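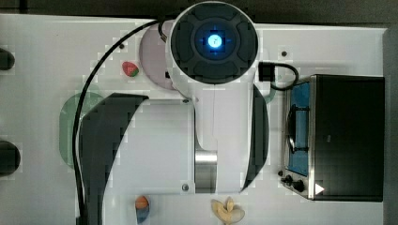
Rodo grip fault

The Rodo grip fault was a software failure in the toy kitchen trials run by Alorari at Clirkach. Partway through a run of 500 pick-ups, the gripper began closing on toy food before the arm had stopped moving - a lovely puzzle for the team! It struck 87 times.
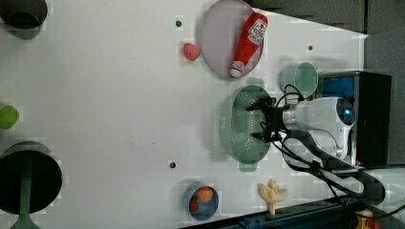

Engineers traced it to a delayed position signal, and a fix was issued on March 27, 2018. The later Ji release added a short wait before each grip, and a repeat of the run passed without a fault.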